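In Defense of the Box on the Table

Every few months somebody publishes a new theory of how to keep a house, and I read them all, the way other people read about diets while eating toast. The current one says that an object should live where it is used. The one before it said that an object should live with its own kind. Before that we were supposed to hold things up to the light and ask how they made us feel, and I own a potato peeler that did not come out of that conversation well.

None of these theories has anything to say about wet wipes.

I mean the small packets, the ones you put in a coat pocket and find again in spring. A six-pack of hand and mouth wipes is not used in any one place. It gets used on trains, in parking lots, and once, in my case, during a funeral lunch, on a sleeve. It has no kind, either. It isn't medicine, it isn't stationery, and it isn't quite a bathroom item, because if you're in the bathroom you have a faucet. File it under toiletries and you will never see it again. I have tried this. I believe there are packets at the back of our bathroom cabinet that predate the cabinet.

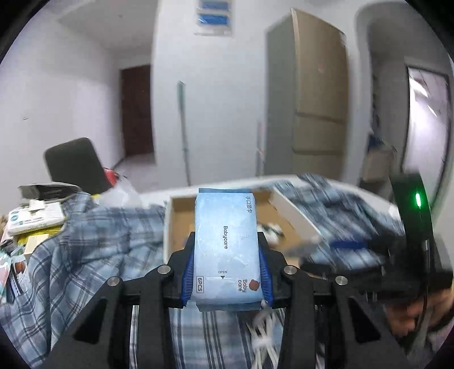

So for years I did what most people do, and let such things drift. They drifted onto the hall shelf, then onto the windowsill, then into the bowl that was bought for fruit. In January I spent a whole afternoon gathering them up, and then I went shopping for a solution, which is the point at which a sensible person should be stopped at the door.

The solution I bought was made by Lecomte and cost 35 dollars. It was a drawer organizer, a fine-looking object, with 10 compartments in assorted sizes. I can report that nothing I own is the size of a compartment. The tissues were too long. The wipes went in only if you bent them, and a bent packet of wipes rises slowly through the night like dough and stops the drawer from opening in the morning. The remaining compartments filled with single batteries. After three weeks I gave the organizer to my sister, who keeps it in a drawer.

What I use now is the bottom half of a cardboard box that some yogurt came in. It is shallow, it was free, and it sits on the table, on top of the plaid cloth, where every theory agrees it must not be.

Let me make the case for it. A shallow box has no inside to speak of. You can't bury anything in it, because there's no depth to bury it under. You look down and there is your entire pocket life, soft packs and odd bits and some small plush thing on an elastic that I wouldn't know how to classify if you paid me. Nothing is sorted. Nothing has to be. Finding it takes as long as looking does.

The low sides matter more than I expected. A deep bin forgives everything, and so it fills. Our linen closet has a deep bin, and I have not met the bottom of it since we moved to Imolbridge. A shallow box starts to look ridiculous very early on. Things lean, then they stick up, then they are simply next to the box, and at that stage even I will get up and do something.

Then there is the matter of dignity, or the lack of it. You don't feel bad about a cardboard box. When the rim starts to fray you are not upset, you just think about yogurt. The 35-dollar organizer needed wiping. It needed, God help me, liners. Stendis sells them, cut to size, though not to the size of that drawer. A cardboard box wants nothing from you, and when it gets too sad to look at, you flatten it and eat more yogurt.

I know what can be said against all this. A table is for eating at, and a box on a table has a way of attracting company. Something gets put down in front of it, only for a minute, and then something else is put down beside that, and by evening the box has suburbs.

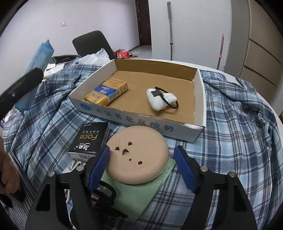
Cyprian Stępień, to whom I sent a draft of this, wrote back that the suburbs are the whole problem and that I had skipped over them in two sentences. A container on a table is a permission slip, he says. Take it away and people will carry their tissues to wherever tissues go. He keeps his own in a closed cabinet in the hall, on the second shelf, and claims the system has held since he moved in.

I accept the part about the permission slip. I have been to his apartment, though, and when I asked for a tissue it took him three doors to find one, and what he came back with was a paper towel.

My own rule, for what it's worth, is that the suburbs get cleared before supper. Whatever is outside the box goes in, or goes in a coat, or goes in the trash. It takes less time than reading a chapter on it. The cloth never does lie flat afterward, and I've stopped trying to make it.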